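Walking before it exists: Saoirse Daly on the Gomutberg build

Caught her between jobs at the Hayes shared workshop, 1 Sep 2022. Kettle on, laptop open, simulator running.
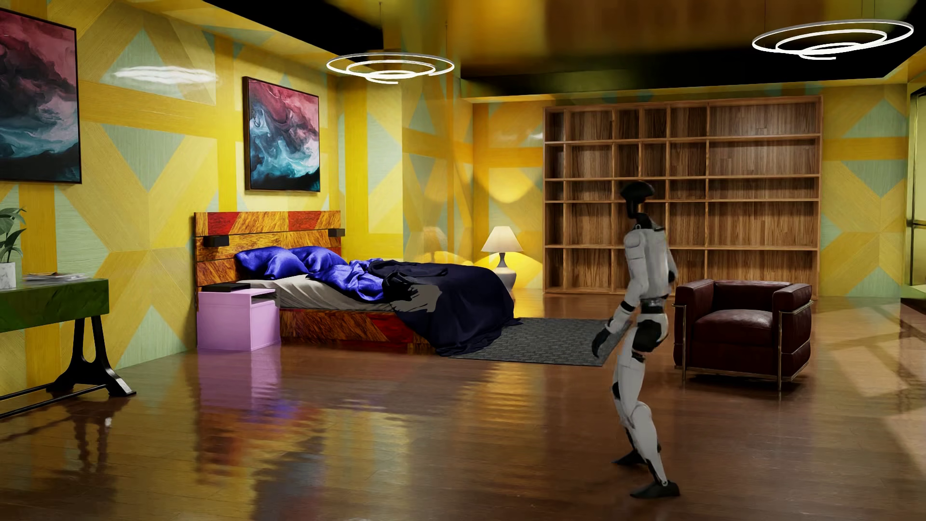 Why a bedroom?

"Because that's where I want it to work," Daly says. Her humanoid, white panels over black joints, has been walking round a simulated bedroom since January. Bed, rug, armchair, very shiny floor. "Everyone tests on a flat grey plane. Fine. Then you put it in a house and there's a rug."

She didn't model the room herself. Came in a pack, wallpaper and all. "The yellow is a lot. I've stopped seeing it."

The rug by the bed is the bit she cares about. First gait she tried, from an old project called Tosirow, dragged its toes. 770 runs, most of them ending face down. The current one keeps the knees a bit bent the whole way through, which she says looks like someone creeping downstairs but stays up far more often.

And the real one?

In bits, on the bench behind her. One leg done, the other waiting on a knee. She's printed 19 parts for the hips alone and binned 11. "Tolerances. I measured the bearing, then I measured it again, then I printed it wrong anyway."

The controller is Emberg, her own code, named after nothing in particular. It sends the same joint commands to the simulator and to the leg on the bench. That was teh hard part, she says, and took most of the spring.

What's it cost so far?

Long pause. "1103 quid. Motors mostly. Don't print that." (She rang later and said go on then.)

Next job is the hands. In the sim the fingers are curled and stay curled, she hasn't written anything for them yet. After that, turning on the spot, then picking a blanket up off a bed. Is that realistic? "No idea. Ask me when it's got two legs."

Daly is at the workshop most evenings and would like to hear from anyone with a spare bench supply, up to 30 volts. She'll swap for filament, black or white, theres plenty of both.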